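**Prellbridge** is an industrial rock band formed in Gemberg in 2000 by singer and guitarist Rüdiger Janssen and drummer Zuzana Ševčík. The two met while working at a rehearsal studio and at first performed with a drum machine.

The band's first album, *Lammers*, was recorded in 13 days and pressed in a run of 900 copies. It has nine tracks, most of them built on looped percussion.

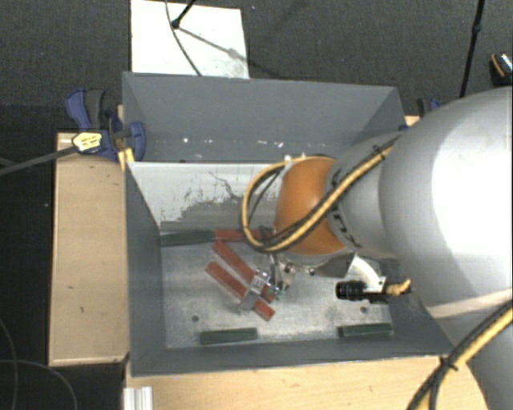 ## Later work

A second album, *Prirkar*, followed in June two years later. It runs 57 minutes and added a bass player to the lineup for the first time. Ševčík wrote four of the songs and sang lead on two. The closing track was later released as a single in a shorter version.

Janssen left after the tour that followed and returned for the third album.

## Style

Reviewers have noted the band's slow tempos, low guitar tunings and spoken vocals. Live sets usually open with an instrumental piece, and older songs are often played in a different key from the recordings.

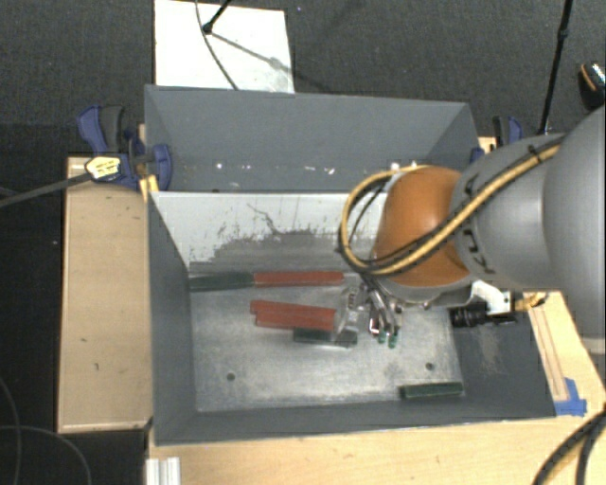 *Robot arm with its gripper lowered into a sheet-metal bin.*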